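Meeting room, second floor

Photos from the refit of the Chow building, put together by Wing-yan Poon. The room was cleared in July and the furniture has been coming back in stages. There are 14 pictures in the full set, and the larger versions are kept at the front desk.
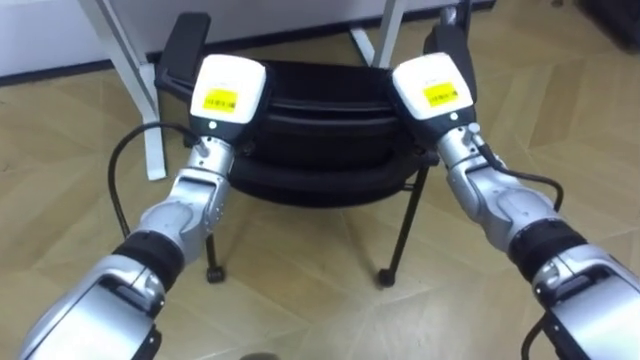

Seating

Black chair on the tiled floor. We kept the tiles and had the walls painted. Ka-ming Kan chose the chairs, and the order came to 961 pounds with delivery. Two more are due from Hotora.

Page updated 2024-10-12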